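Pre-run safety checklist, soft-material grasping trials
Checked by Parvathi Chettiar, April 5, 2023

Emergency stop – pressed and released, fine.
Wrist bolts – tight, thank you Shahab.
Bellows cover – no splits I could find, though do keep wiping the folds, please.
Cable at wrist – passed, but I'd be happier with a touch more slack. 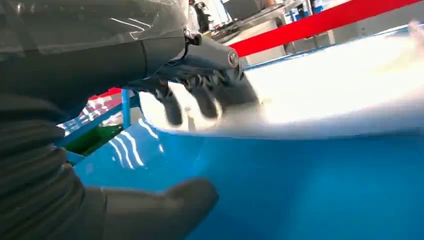 Page 2

Fingers closing on the white material – passed. Mojtaba's slower approach is the method we're testing, and I must say it's a pleasure to watch after all those snatched grasps in December! 600 trials are logged so far, out of 1,667 planned.

Blue surface – wipe down before each batch, as loose fluff spoils the grasp scores.

Red barrier – keep it up while the arm is powered, even for a quick look.

Still open: Borghild to sign off the force limit.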